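Ha-neul Hwang
Thread on gripper fingers. We have two sets for the arms, the Vukgate narrow ones and the Fondlow wide ones, and I've been switching between them since December. Posting notes as I go.

1/ Same two arms, same table job for every run: plate, small bowl, chopsticks, tray. Only the fingers and the wrist camera settings change.

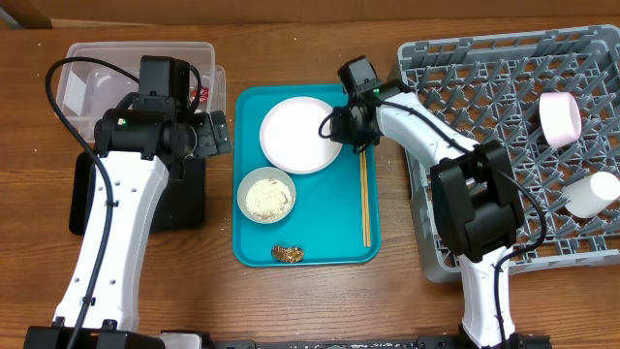
So-yul Noh: Did you keep the grip force the same for both sets? We had to drop ours a lot when we went to wider fingers.

2/ Same force limit for both, yes. I lowered it once for the Fondlow set, lost a bowl, and put it back.

3/ Small dishes near a tray rim are the hard part. Wide fingers cover a lot of the wrist view once you get low, so I slow down for the last 4 cm. 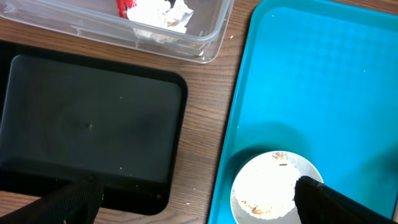 Does a second wrist camera help?
A little. It costs 10 percent of our frame rate, and the overhead view gives us most of the same information.

4/ Exposure matters more than I expected. Pale, curved things close to the lens get very bright, and fast wrist turns smear whatever is behind them.
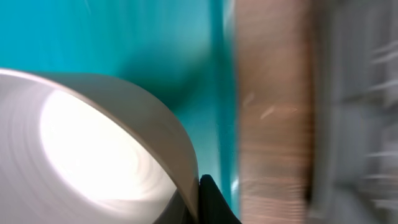

5/ Controller. The Prandley box drops a command now and then on long runs. I logged 249 runs and had to restart it on four of them. The older one never needed it but has more lag.

6/ Leaving the Vukgate fingers on for now. Mi-kyung Chae wants to try the Özkan pads next, so I'll add those numbers when I have them.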